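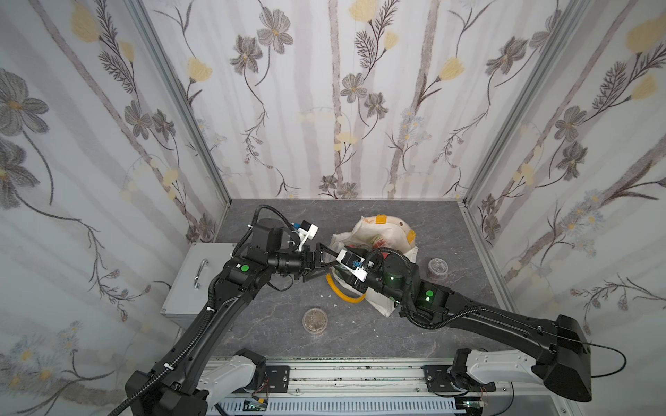 Stoffbeutel statt Plastiktüte: Markt in Brerlow stellt um

Brerlow, 25.11.25 – Auf dem Wochenmarkt in Brerlow werden ab dem kommenden Juni keine Plastiktüten mehr ausgegeben. Die Händler haben sich gestern Abend mit der Gemeinde darauf geeinigt. Wer ohne eigene Tasche zum Einkaufen kommt, kann dann am Eingang einen Stoffbeutel leihen und zahlt dafür 3 Euro Pfand.

Für den Anfang werden 500 Beutel angeschafft. Die Kosten von 2.790 Euro übernimmt die Gemeinde. Genäht werden die Beutel in der Werkstatt Prarnier im Nachbarort Stisden, welche schon für das Sommerfest die Tischdecken geliefert hat.

«Wir haben lange über den Preis diskutiert», sagte Zdislava Krajčí, die für die Gemeinde die Gespräche geführt hat. Ein Beutel muss auch Kartoffeln und Gläser aushalten, und er muss sich bei 60 Grad waschen lassen. Die ersten Muster waren nach ihrer Meinung zu dünn.
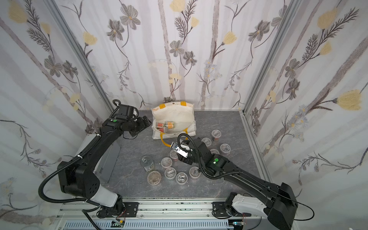 Am Markt nehmen in der Saison bis zu 23 Stände teil. Nicht alle Händler waren von Beginn an einverstanden. Mounir Abou Zeid verkauft Oliven und eingelegtes Gemüse, und bei ihm tropft manchmal etwas. Er darf deshalb weiter Becher mit Deckel benutzen – aber die Kunden sollen, wenn es möglich ist, eigene Gefässe mitbringen. Für Fisch und frischen Käse gilt dieselbe Ausnahme.

Die Rückgabe ist an jedem Markttag bis zum Schluss möglich. Ausserhalb der Marktzeiten nimmt auch der Laden Wanigasekara an der Hauptstrasse die Beutel an und zahlt das Pfand aus. Gewaschen wird einmal in der Woche. Beschädigte Beutel gehen zurück nach Stisden und werden dort geflickt.

Parveen Saha vom Gemüsestand hofft, dass viele Leute ihren Beutel einfach behalten und immer wieder mitbringen. «Dann haben wir weniger Wäsche», sagte sie. Fragen zum Pfand beantwortet das Gemeindebüro am Vormittag.

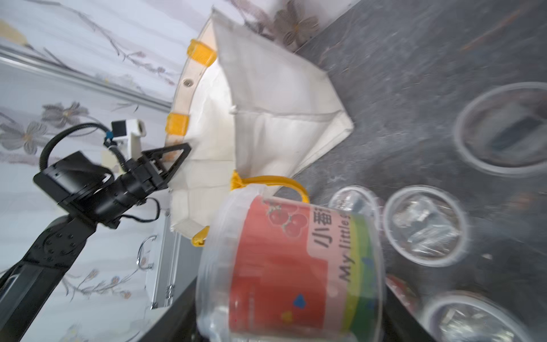

Stoffbeutel mit gelbem Henkel.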